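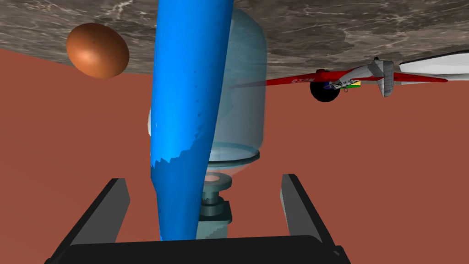
Rendered view, gripper with blue object.

December, 9:40 a.m.

Attendance records, Batora district, second pass.

Picked up where the last entry stopped. The export from Wolon is 2,000 rows, one row per student per marking period. The job is still to find out why the absence totals on report cards don't match the totals in the daily log.

Started with Tomić Middle because 800 of the rows are theirs and they have the most complaints from parents. Sorted by homeroom, then by date of last edit. The mismatches are not spread evenly. They bunch up in homerooms where the teacher takes attendance twice, once at first bell and again after announcements. The second entry should overwrite the first. In the log it does. In the marking period total both seem to get added.

Checked this by hand on 20 students. Pulled the daily log for each, counted absences on paper, compared with the export. Where there was only one entry per day the numbers agreed. Where there were two entries on the same day, the total was high by the number of doubled days. One student came out low instead, and I can't explain that one yet. She changed homerooms in the middle of the period, so the move may have dropped something. Left a flag on the row.

11:15. Tried the same check using the Grukton import file instead of the export. Same result, so the doubling is there before the report card step. I had been blaming the report card template. Crossing that out in the previous entry, please ignore the paragraph on rounding.

Half days are a separate mess. The high school codes them H, the middle school codes them P, and the elementary schools write a full absence and add a note. Wolon reads H and P as the same thing, but the notes are free text and get skipped. Did not try to fix this today. Made a list of the wording the front offices use ("left at noon", "dentist, back after lunch", "am only") and saved it in the shared folder under codes.

1:30 p.m. Wrote a short script that keeps only the last entry per student per day. Ran it on a copy of the Tomić rows, not on the live file. Reran the hand-checked students and the doubled ones now match the paper count. The low one is still low.

Caution for whoever runs it next: the script sorts by edit time, and the edit time in older rows is blank. Blank rows go to the top, so a dated entry wins over a blank one. I think that is what we want – ask the records office before using it on last year.

To do:
Run the script on the other schools, copies only.
Look at other students who changed homerooms.
Get a decision on half days before the next marking period closes.
Find out if truancy letters are sent from the total or from the log. If they come from the total, some families may have had a letter too early, and that needs to go to the office first.

Stopped at 2:50. Paper counts are in the green folder, second drawer.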